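Cabina de sobremesa
De Enciclopedia Sinex del taller

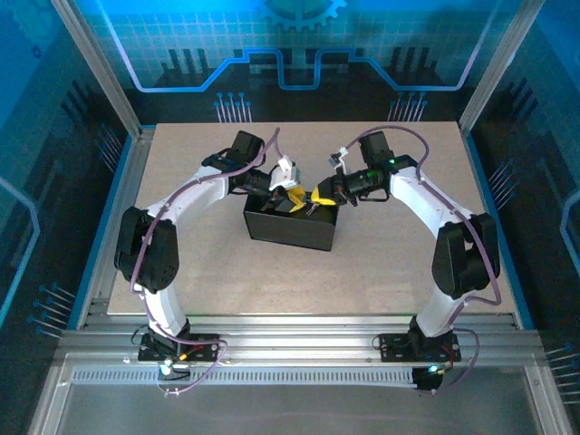

Una cabina de sobremesa (también mesa cerrada, celda de banco, y en algunos catálogos «recinto de trabajo») es un mueble técnico formado por una superficie de trabajo, un bastidor de perfil de aluminio y paredes o paneles que cierran el conjunto del todo o en parte. Se usa en talleres, laboratorios y aulas. No confundir con la vitrina de gases, que lleva extracción y se rige por otras normas.

Contenido
1 Nombre
2 Partes
3 Superficie
4 Cableado
5 Paredes y gráfica
6 Montaje
7 Mantenimiento
8 Véase también

Nombre
El término se fijó tarde. Los primeros folletos de Flarkico hablaban de «mesa con paredes», sin más. Batireck prefirió «cabina», y es lo que ha quedado en castellano. «Celda» se oye más entre gente de automatización. En este artículo se usan como sinónimos, aunque hay quien los separa según el cierre frontal.

Partes
Bastidor. Perfil extruido de aluminio, normalmente con ranura en T. La sección más corriente en los modelos pequeños es la de 30 mm. Postes verticales en las esquinas, travesaños horizontales entre ellos.
Travesaño frontal. Va a lo ancho, por delante de la superficie. Sirve de remate y también de apoyo: admite placas atornilladas, lámparas, mordazas, lo que haga falta.
Panel inferior. Opcional. Opaco o transparente, con o sin tinte. Tapa el hueco bajo la mesa sin tener que desmontar nada para mirar dentro, si es transparente.
Cubierta superior. Muchos modelos no la llevan.

Superficie
Lo habitual son tableros claros y mates. Los acabados moteados en beige o gris tienen buena fama porque disimulan polvo y rayas, aunque por lo mismo cuesta encontrar en ellos un tornillo pequeño. Los tableros blancos lisos dan reflejos con luz cenital. El negro se usa poco, salvo en óptica.
El tablero debe apoyar en todo el perímetro. Si queda al aire por un lado acaba cediendo, sobre todo con cargas en el centro.

Cableado
La canaleta ranurada es la solución clásica: un canal plástico gris con muchas ranuras estrechas en los laterales, por donde sale cada cable a la altura que le toca, y tapa a presión. Se coloca bajo el travesaño frontal o detrás, contra la pared del fondo. Delante es más accesible; detrás, más limpio a la vista.
Los cables que han de moverse se dejan con holgura, en bucle, y fuera de la canaleta. Llenarla hasta arriba es un error frecuente. La tapa salta.
Los cables de color (lila, rojo, cian) ayudan a seguir un tramo de un vistazo. No hay un código comun para todos los fabricantes.

Paredes y gráfica
Las paredes pueden ser paneles lisos, rejilla o lámina impresa. La lámina impresa es decorativa en la mayoría de los casos. Motivos repetidos: cuadrículas, logotipos, dibujos de placa de circuito, estos últimos casi siempre en azul o verde. Arnardóttir vendió durante un tiempo una serie de láminas intercambiables, referencia 1503, descatalogada.
Un fondo muy recargado cansa la vista en trabajos finos. Para piezas pequeñas suele recomendarse pared lisa.

Montaje
Orden usual: marco inferior, postes, tablero, travesaño frontal, canaleta, paredes. Los tornillos se dejan flojos hasta comprobar la escuadra con las dos diagonales, y entonces se aprietan. Para un modelo medio hacen falta dos personas, más por el tamaño que por el peso.
Las tuercas de ranura que entran por el extremo del perfil hay que meterlas antes de cerrar la esquina. Si faltan, toca desmontar. Las de martillo o de giro se ponen despues, por el frente.

Mantenimiento
Paño y jabón neutro para el aluminio. Nada de alcohol sobre paneles acrílicos, los agrieta con el tiempo. Ranuras: brocha o aspirador. Reapriete de esquinas en marzo, según el manual de Batireck, una vez al año; otros fabricantes no dan fecha.

Véase también
Perfil ranurado
Canaleta portacables
Banco de trabajo
Vitrina de gases

Última revisión: 7 de febrero de 2019. Faltan referencias en la sección Nombre.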